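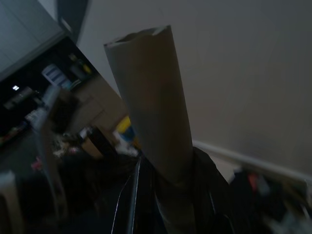 Tube week, continued

Quick one tonight because I'm beat and the upload is still crawling along. But I said I'd keep this log going so here goes.

Count stands at 2,769 demos total across all tasks. 244 of those are cardboard tubes. Paper towel core type, the plain ones. I wanted more by now. Lost most of Tuesday-ish (whatever day it was) to a calibration file that got overwritten, by me, with an older copy of itself. Two hours before I noticed the wrist angles were all off by the same bit. Threw that batch out. Didn't even try to fix it in post, tried that back in January and spent longer fixing than I would have spent recording.

Anyway. Tubes.

Why so many tubes, someone asked in the comments. Because the last Ovmont checkpoint was terrible at them. Fine with boxes, fine with bottles, pretty good with the soft stuff even. Give it a tube and it would come in way too hard, squash it, then carry it off like everything was great. Or it went for the rim and tipped it over. The old set had hardly any thin hollow things in it so I guess what did I expect. It had learned "close until it stops" and with cardboard it doesn't really stop, it just keeps giving.

So the plan is grab low, near the base, keep it upright, lift slow. Squeeze just enough. I do it by hand on the leader arm and the thing records joints, grip width, wrist camera, the lot. One demo is maybe half a minute if I don't fumble. I fumble.

Stuff I changed this week

Grip speed on the leader is turned down. A lot. It felt horrible for the first dozen or so and now I can't go back, the old setting feels like slamming a car door.

Start positions. I was being lazy and starting from the same spot every time, give or take. You can see it in the plots, a big fat blob of starts and then nothing anywhere else. Now I roll dice for it. Actual dice, from a board game. One for left/right, one for how far out, and if I get doubles I also twist the wrist before I begin. Sounds silly, works fine, the blob is gone.

Also not tidying up behind the task anymore. Early on I cleared everything out of view and hung a sheet, and then the policy fell apart the minute the sheet came down. So whatever's in the room is in the room. Boxes, shelves, junk on the floor by the baseboard, all of it goes into the data. I move things now and then so it can't just memorize where the boxes are.

And tilted views stay in. I used to toss any demo where the wrist rolled over far enough to put the wall on a slant. Stupid, in hindsight. The arm ends up at weird angles all the time when it's running on its own, so it should of seen some in training.

Damaged tubes

Had a whole argument with myself over this. The tubes get beat up. Torn lips, dents, that soft spot you get where the fingers close on it over and over. First thought was to swap them out as soon as they had any wear. But real ones off a real roll have nicks and rips from when the last sheet gets yanked, so now I keep a notch in the rim as a feature and only retire a tube when it won't stand up by itself. Then it goes in the recycling and a new one comes in.

I tag each demo with how bad the tube is, 1 to 4. No idea yet if the tag is useful. Cheap to add now, a pain to add later.

Labels

Language labels are still the worst part. I write them right after each run while I remember. "Pick up the cardboard tube and hold it upright." "Lift the tube." "Grab the paper towel core by the bottom." I try to vary it but after fifty of them my brain goes flat and they all come out the same. Staniforth (my labeling script, named after nothing, don't ask) now yells at me if I use the same sentence more than 4 times in a row. I have been yelled at plenty.

Failures get labeled too. Dropped, crushed, missed, gave up. I keep them in a seperate folder and they don't go in the main training mix, but I want them for a success detector later on. Also good for my mood, watching the crushed folder grow slower than it used to.

What's not working

Storage. Grorkico drive is nearly full and the wrist video is what's eating it. Could drop the resolution but the rim of a tube is a thin little line already and I don't want it turning to mush. Could drop the frame rate. Probably will. Ask me next week.

Dark backgrounds. The shelves are mostly in shadow in the evening, and that's when I record, and the gripper is black and shiny. When it passes in front of the dark part the outline gets hard to find even for me. Against the beige wall no problem. I want a split that's half and half and right now it's leaning heavy on the wall side. Might put a lamp somewhere. Might not, since the whole point was to leave the room alone.

My wrist. Mine, the human one. Taking breaks every 2 batches now.

Next

Get tubes up to 400 or so, then retrain overnight on the Brimach box and see if it still squashes things. If it does I'll look at the grip channel, I have a hunch it's lagging behind the video by a few frames and I've been teaching it to squeeze late this entire time. Which would be a fun thing to find out.

After tubes it's paper cups. Same problem but wobblier. If anybody has a good way to keep cup stacks from sticking together let me know, I've got a sleeve of them sitting here and pulling them apart takes longer than the demo.

Upload's at 80 percent. Going to bed.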